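ロボット操作特論 第5回配布資料
手持ちグリッパの比較:指形状・カメラ配置・布の把持

2021年12月3日 担当:Vasanthi Iyer

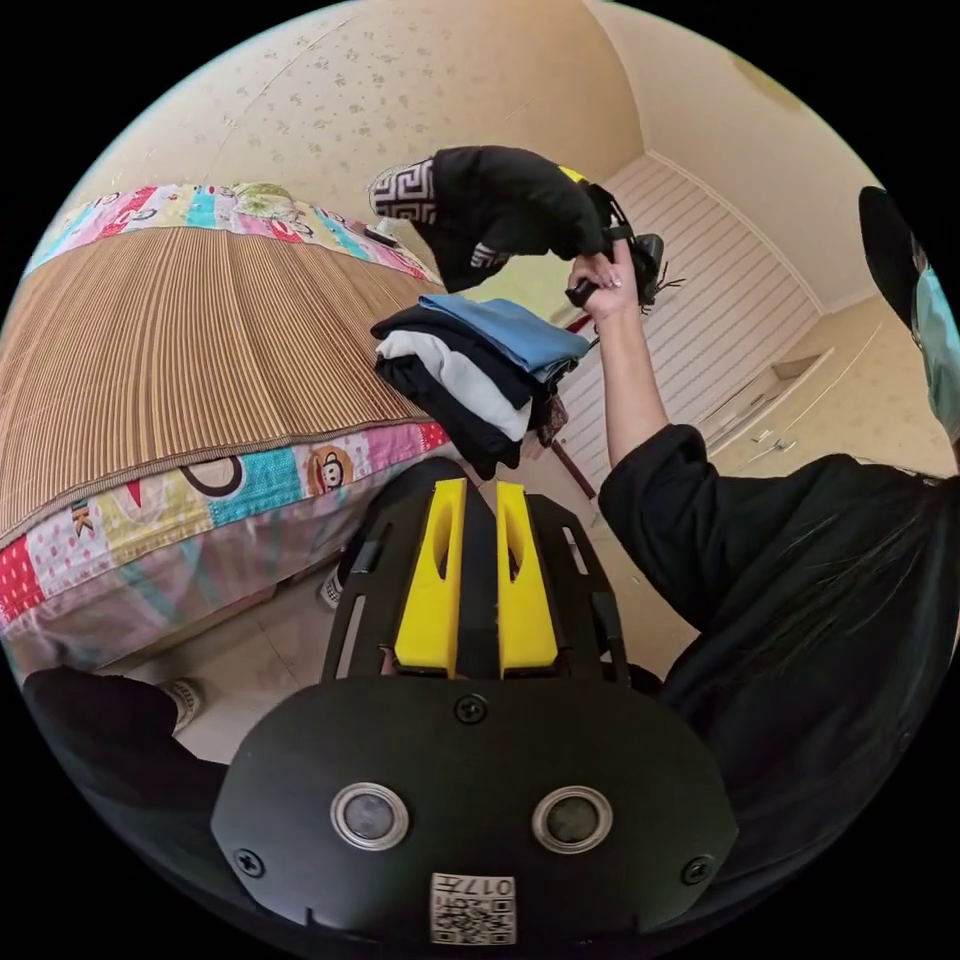 図1 手持ちグリッパ2台による衣類の取り扱い。手前は黄色の2本指、奥は黒いセーターを把持した状態。

1. 目的
手持ちグリッパの指と視覚系の組合せを、衣類の把持・持ち上げ・積み重ねで比較する。剛体の把持は第4回で扱ったため省略する。

2. 比較対象
A:Rai型。細長い穴のある平行2本指。指の変形で接触面積を稼ぐ。
B:Jirkport型。穴のない剛な指。先端に薄いゴムを貼付。
開閉幅の較正は両型とも同じ手順で行う。較正値は試行群ごとに記録し、前の群の値を流用しないこと。

3. カメラ配置
手首側の広角カメラは、指先と作業対象を同一視野に収める。図1では指が中央に立ち、左に寝台、右奥に相手の作業者が入っている。円形視野の周辺部は歪みが大きく、寝台の縁のような直線も傾いて写る。位置推定の前に必ず歪み補正を行う。
2台を同時に使う場合、互いの視野に相手のグリッパが入る。自機の指は画像上の位置がほぼ一定であるから固定マスクで除去できるが、相手機には適用できない。

4. 試行条件
(1) 折り畳んだ衣類の山から最上段の1枚を把持する。
(2) 床に触れない高さまで持ち上げ、2秒保持する。
(3) 指定位置に下ろし、指を開く。
下の段が一緒に持ち上がった場合は「多重把持」とし、落下とは別に集計する。暗色の布が重なる箇所では境界の検出が不安定になるので、明暗の異なる布を交互に積んだ条件と分けて扱う。

5. 結果の概要
7月のGonevportでの試行は計186回。うち多重把持は11回で、大半がB型であった。A型は薄手の布で滑りが少ない一方、厚手の編地では指先が開き、保持中に把持点がずれる例があった。指の材質と形状を同時に変えているため、差を形状のみに帰することはできない。

6. 制御器側の注意
開閉指令と画像の時刻差は、試行の前後に測定する。時刻差が残ると、接触の瞬間のラベルが1フレーム以上ずれる。記録は3,000フレームごとに分割し、分割点が把持動作中に来た場合は次の開放まで延長する。

課題
A、B両型について、多重把持を減らす指先形状の変更案を一つ挙げ、比較に必要な対照条件を示せ。A4で2枚以内。

連絡先:Drustthorpe ロボット操作研究室 © 2021 ページの先頭へ戻る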